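杰克霍尔姆（Jerkholm）开放日参观记

三月份，我们单位一行六人去了杰克霍尔姆。这是一处由旧仓库改成的小园区，里面有四家公司和一个共用的培训中心。开放日每年办一次，平时不接待散客，报名要提前两周，名额按单位分配。我们主要想看的是Budberg公司的数据采集间，顺带看了隔壁Delacroix的装配线。下面按参观顺序记一下，供没去的同事参考。

上午九点半在门厅签到，每人领一张访客卡和一双鞋套。门厅里的工作人员先讲了安全事项：黄线以内不要进，正在采集的房间里不要大声说话，操作人员手里拿着设备时不要从背后靠近。讲完大概用了十分钟，随后分成两组，我们这组由Budberg的Uldis Toom带队。他在公司负责现场培训，中文说得慢，但意思都清楚，遇到专业词会改用英文再说一遍。

先去的是会议室，听了半小时介绍。Budberg原来做厨房设备的检测，后来转做机器人操作数据。他们的一个项目叫Nutilness，目标是让机械臂学会家里的零碎活：开关柜门、取放餐具、收拾台面、使用小家电。Toom说，项目到现在收了3,007段合格的操作记录，今年的计划是做到4,000段。不合格的也留着，单独存放，算法组有时会拿去做对比。

有人问为什么不直接遥控机械臂来采。Toom的回答是遥控的办法他们也用过，一段动作要花的时间太长，操作员半天下来手很累，换一个房间还得把整台机器搬过去。现在多数记录改用手持夹爪，人拿着它做动作，夹爪上的相机把过程录下来，之后再转换成机械臂能用的轨迹。设备装一个箱子就能带走，换场地方便得多。遥控台仍留着一套，用来做双臂的任务。

会议室出来往左拐是采集间。几个房间布置得不一样，有的像厨房，有的像办公室的茶水间，家具都是市面上能买到的普通货。Toom解释说，太整齐的环境对训练帮助不大，所以桌椅和电器隔一段时间就换位置，换完拍照登记。墙面和地面没有专门处理，灯光反光、窗外的天光都照常录进去。 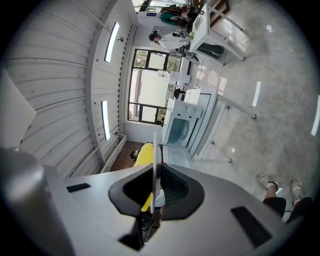

手持夹爪视角：白色台式烤箱，箱门打开。

烤箱这一项是我们问得最多的。箱门是带铰链的，手要跟着门的弧线走，拉的方向不对就容易把整台烤箱拖动。培训时新操作员先空手做几遍，找到顺手的站位，再拿夹爪做。合格的标准写在一张表上：箱门要开到位，过程中烤箱不能移位，夹爪不能碰到旋钮，目标物体在画面里不能长时间被挡住。做完一段，操作员自己先报一次结果，后台再由另一个人复核。两人意见不一致的，由当班组长定。

我问了动作快慢有没有要求。答复是没有硬性规定，按平时在家做事的速度就可以，但中途不要停顿太久，也不要为了录得好看而特意放慢。早期有一批数据就是因为操作员太小心，动作比正常慢了一半，最后只用了很少一部分。

之后是试用环节，每组出两个人。我们单位的小周和我上去试了，任务是把一只塑料杯从桌子一头拿到另一头，再放进托盘。夹爪比看上去重一点，握久了手腕会酸。张合靠扳机控制，行程不长，第一次我松得太早，杯子倒在托盘外边。第二次放进去了，但带教的人说我的手腕转得太急，画面会糊。小周两次都做成了，他平时打羽毛球，手上比较稳。

十一点左右换到数据处理室，由Wondimu Abdella接待。屋里能看的东西不多，几台显示器上播放着已经录好的片段，旁边是曲线，显示夹爪的位置和张开的宽度。他演示了怎样剪掉一段记录开头和结尾的多余部分，怎样给每段写一句任务说明。任务说明由人工写，同一个动作要求有几种不同的说法。他那一组上个月退回了474段，原因主要是定位丢失和遮挡，其次是任务说明写错，比如把“打开”写成了“关上”。

Abdella还谈到隐私问题。采集间里常有别的同事在工作，会被录进画面，所以进园区的员工都签过同意书，对外提供的版本会把人脸模糊掉。访客参观的时段如果有录制，也按同样的办法处理，签到表背面有说明，我们当时都没细看，回来才补读的。

午饭在园区食堂，凭访客卡打饭，两荤两素，汤自取。食堂人多，建议十一点四十以前过去。

下午看Delacroix的装配线，时间只有四十分钟。这家做小型关节模组，车间分两段，前段是人工装配，后段是自动检测。检测台上的机械臂把模组夹起来，放进测试夹具，测完按结果分到两条滑道。车间里不让拍照，所以没有留下资料。印象比较深的是他们的工具柜，每把扭力扳手都有自己的槽位和校准标签，收工时少一把就不能交班。

最后是问答。我们问了几个与本单位有关的问题，整理如下：手持夹爪可以短期租用，最短一个月，要先派人来培训两天；数据格式有公开说明，可以发邮件索取；如果在我们自己的场地采集，需要提前提供房间平面图和物品清单，光线太暗的房间要加灯。价格没有当场谈，对方说会按任务种类另外报价。

几点提醒给下次去的同事。园区门口不好停车，坐公交到终点站再走八分钟比较省事。鞋套质量一般，最好多领一双。试用环节名额有限，想上手的签到时就要说。资料袋里有一份Nutilness的任务清单，放在办公室靠门的文件架上，需要的可以自取，看完放回原处。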